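Workshop Tips: Trying Out Grippers on Old Desktop PCs

I get asked a lot how I pick a gripper for fiddly jobs, and my answer is always the same: go get a junk computer! A desktop case is full of tight corners, floppy cables and little plastic tabs, and it'll show you in an afternoon what a tray of wooden blocks won't show you in a month. These are my notes from May, when I had the Prirnlow and the Ruchti side by side on the bench (same arm, same controller, me getting grumpier as the coffee ran out).

Measure the fingers closed AND open

The spec sheet for the Ruchti says 81 mm open. Lovely, but the linkages swing outward on the way there and the knuckles end up wider than the tips. Put it through the whole travel with a ruler next to it before you let it near a case. The Prirnlow opens to 60 mm and I still prefer it in small spaces.

Mark your screws

A dab of paint pen across each screw head and onto the plate. If the line is broken after a session, that one has been backing out. Vinzenz Hubmann taught me this after I spent an evening hunting for a rattle, and I do it on everything now, including the bread slicer.

Turn the speed down for cables

I start the Ponon controller at its slowest setting and leave it there until I've had a few clean grabs in a row. Cables move when you touch them, so a fast approach mostly just shoves them somewhere else. Drives are easier, they sit still in their cage and give you a flat face to aim for.

Light from the side

Overhead light puts the gripper's own shadow exactly where you want to look. I moved my lamp to one side and the wrist camera picture got so much better that I felt silly for buying a new lens. Solveig Nyberg tapes baking parchment over hers to soften the glare off shiny parts, and I've stolen that too.

Go in over the drive cage

Come at it with the motherboard on one side of the fingers and the cage on the other. The blue plastic on the drive bays is a handy thing to steer by, even with black cables hanging around it. 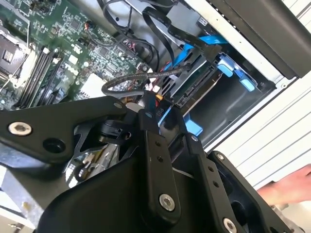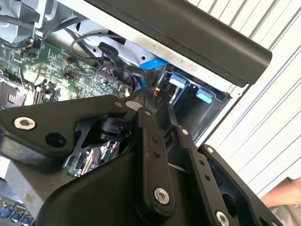 Keep a log, even a messy one

Mine is a spiral notebook. Gripper, finger pads, speed, what I was grabbing, and whether I'd swear at it again. I'm up to 107 tries with the Prirnlow and slightly fewer with the Ruchti, and the notes on pads have been the most useful by far. The thin Stunico pads wear shiny at the tips, so I swap them early and keep the old ones for soft stuff like foam.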